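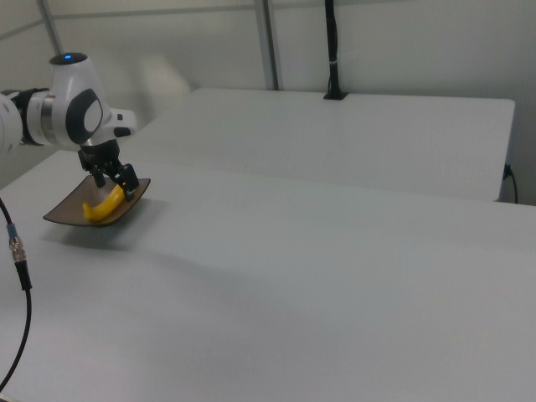

Pratos castanhos: uma defesa

Cresci a comer em pratos castanhos. Quem tem a minha idade sabe do que falo: aqueles pratos translúcidos, cor de bronze ou de chá forte, que viviam no armário da cozinha de todas as avós e que nós, mal saímos de casa, jurámos nunca comprar. Eu cumpri a jura durante anos. Tive pratos brancos, depois pratos brancos um bocadinho maiores, depois uns cinzentos muito na moda que riscavam só de olhar para o garfo.

Agora voltei atrás e estou felicíssima!

Tudo começou em agosto, na feira de velharias de Ploltport. Fui à procura de um candeeiro (não encontrei, continuo com a lâmpada pendurada no corredor, não me julguem) e vim embora com uma caixa de cartão pesadíssima ao colo. Lá dentro vinham pratos rasos, pratos de sopa e duas travessas, embrulhados em jornal velho. O senhor pediu 43 por tudo, eu fiz cara de quem pensa no assunto e paguei 43 por tudo. Sou péssima a regatear.

O que mais me encanta é o formato quase quadrado, com os cantos arredondados e as bordas a subir com suavidade. Em minha casa os pratos redondos deixam sempre fugir qualquer coisa – uma ervilha, uma azeitona, o molho inteiro. Com a borda levantada a comida fica onde a pusemos. Para fruta, então, são uma maravilha.

E aqui chego ao assunto que me traz mais alegria: o amarelo em cima do castanho. Uma banana num prato branco é uma banana. Num prato cor de bronze parece que alguém pensou naquilo. Limões também, claro, e as ameixas amarelas quando é tempo delas, mas a banana tem aquela curva que se deita tão bem na diagonal que eu já nem arrumo a fruta de outra maneira.

Confesso que isto chegou à brincadeira dos miúdos. A minha sobrinha tem uma mercearia de faz de conta, com fruta de brincar, e quando cá vem a dormir exige os pratos castanhos para servir os clientes. No princípio dei-lhe uns de plástico, coloridos, e ela olhou para mim com uma pena enorme. Queria «os do restaurante». Lá cedi, com a condição de ficarem sempre em cima da mesa, e desde então já me serviram muita banana de brincar, cobrada a preços escandalosos. Da última vez paguei 200 por uma banana e ainda tive de levantar o prato no fim!

Por falar em mesa: a minha é branca, mate, uma Linireck que comprei em segunda mão quando mudei de casa. Gosto muito dela, mas é uma mesa que guarda memória de tudo. Dedadas, o fundo da chávena, aquela mancha vaga que só se vê ao fim da tarde com a luz de lado. Já experimentei vários produtos e o que funciona melhor é o mais aborrecido: água morna, uma gota de detergente da loiça e um pano bem torcido, seguido logo de outro pano seco. Quando deixo secar ao ar ficam sempre sombras. A Poppy Bickerstaff, minha vizinha do terceiro, jura pelo vinagre. Experimentei, a cozinha ficou a cheirar a salada e as manchas lá continuaram.

Em compensação, os pratos escuros ficam lindos no branco. Não ponho toalha nem individuais, só o prato e um guardanapo de pano. Quando há sol até a sombra deles ajuda a compor a mesa, o que para uma pessoa sem jeito nenhum para decoração é uma bênção.

Agora a parte prática, porque na semana passada me perguntaram nos comentários se isto vai à máquina. Os meus vão, mas num programa suave e bem separados uns dos outros. As travessas lavo à mão, que não cabem direitas. Não os levo ao forno, nem os passo do frigorífico para a água a ferver. Para os guardar, ponho uma folha de papel de cozinha entre cada dois, e nunca faço pilhas altas. Já perdi 2 pratos de sopa por excesso de confiança e ainda me custa falar disso.

Se vierem com aquela película baça de anos de armário, deixem-nos de molho em água morna com bicarbonato antes de esfregarem. Usei uma esponja macia e um bocado de paciência, e a cor apareceu toda outra vez – um castanho quente, quase mel nas bordas quando os ponho contra a janela.

Entretanto ando à caça das tigelas a condizer. Vi umas na Granström, novas, mas eram mais para o cinzento e custavam uma fortuna. Disseram-me que em Grurkside há uma loja de usados com prateleiras inteiras de loiça castanha e eu já ando a ver horários de comboio, embora tenha prometido cá em casa que não entrava nem mais um prato este inverno. Tigelas não são pratos, pois não?

Se alguém tiver tigelas destas esquecidas num armário e as quiser trocar, tenho 3 canecas com galos e uma molheira que nunca usei. Deixem mensagem nos comentários. E se souberem de um candeeiro de corredor, também.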